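Tiltley's living room concerts are coming back, and this time the whole town can host

10 Aug 2023

Great news for anyone who loves live music but hates standing at the back of a big hall! The Tiltley House Concerts are returning in January, and the new season is the biggest one yet, with 44 shows spread across homes all over town.

If you missed the first season, the idea is wonderfully simple. Someone opens up a room at home, a musician or two turns up with an instrument, and a handful of neighbors sit close enough to hear the fingers move on the strings. There is no stage, no sound desk and no bar. People bring a dish if they feel like it, and the music usually starts when the kettle has gone quiet.

Esther Mushi, who started the series from her own home on Geron Street, said she had hoped for a few extra hosts this year and was bowled over by what came in.

"I opened the sign-up page before breakfast and by lunch I had stopped trying to answer the phone," she said. "People were offering kitchens, porches, a landing at the top of the stairs. One family wants to do it in the greenhouse. I said yes to the greenhouse!"

Any room will do, and that is part of the fun. The smallest shows last season were held in bedrooms and box rooms, and several regulars said those were the nights they talked about most. Hosts are being asked to use whatever seating they already own, and neighbors on the same street are encouraged to lend each other chairs. 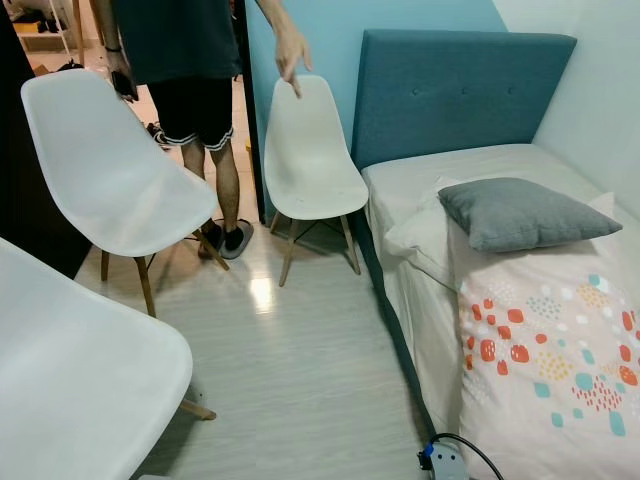 How many people can come to one house concert?
Each host sets the limit, and it can be as low as four guests. Larger homes can take more, but hosts are asked to keep a clear path to the door and to stop taking names once the seats are spoken for.

The music itself is a real mix. Fiddle tunes and folk songs are back after going down so well the first time, and they will be joined by a jazz guitar duo, a cello student playing her first full program, and a brass quartet that has promised (with some laughter) to play softly. The four members of Jitivance, the vocal group that packed out the library last winter, will open the season with a set sung without microphones. They have been working on new songs all summer, and the bits that have drifted out of their practice room sound terrific.

Dennis Tanui, who is putting together the program, has spent weeks matching players to places. A harp needs a wide doorway. A singer with a big voice can swamp a small room with bare walls, while a quiet guitarist can get lost in one full of curtains and cushions. He visits every home before the lineup is settled, claps his hands a few times in the middle of the floor, and writes down what he hears.

"A soft room is lovely for a singer," Tanui said. "You hear the breath before the note. I've sat through concerts in very grand places and never heard that."

He is also looking for more young players. Anyone who can fill 20 minutes is welcome to ask for a spot, and first-timers will be paired with someone who has done it before, so that no one has to walk in alone. The pairing was tried out late last season and worked so nicely that three of the younger musicians are now leading their own evenings.

Money is the other bright spot. Guests drop what they like into a hat, and everything in it goes to the performers. Last season's hats brought in $2000 in all, a lovely sum for a series that began with one borrowed guitar. On top of that, Swai, the music shop by the bridge, has put up $900 to cover strings, reeds and bus fares for students who need the help. The shop will also tune any host's piano ahead of a show, free of charge, as long as the piano has been played in living memory — their words.
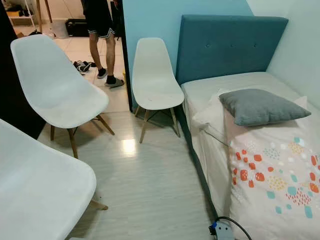
Do guests need to book ahead?
Every show needs a booking, even the free ones. Names are taken through the sign-up page or on the paper list at the library desk, and the address is sent out once a place is confirmed.

Booking opens later in the fall, once the full program is printed. Each household can ask for seats at as many shows as it likes, but will be given one to start with, so that more people get a turn. Any seats left over will be handed out the week of the concert. Last season the waiting list moved quickly, so it is well worth adding your name even when a show looks full.

Homes without steps will be marked in the program, and so will homes with cats or dogs. Most evenings run a little over an hour with a break in the middle. Children are welcome at nearly all of them, and there will be a set of afternoon shows made for families, with plenty of songs to join in on and a chance to try out a drum or a penny whistle afterward.

Mushi is already planning the last night, when players from across the season will move from house to house along Geron Street, a few songs in each, with the audience following behind in coats and scarves. It was tried on a small scale last time and got rained on for most of the way. People sang between the houses anyway, and two of them have since formed a duo that will be playing this season.

Hosts can still sign up until the end of the month. Mushi would especially love to hear from homes on the north side of town, where there were hardly any shows last time, and from anyone with a piano that deserves an outing. Forms are at the library desk, and Swai has a stack by the till.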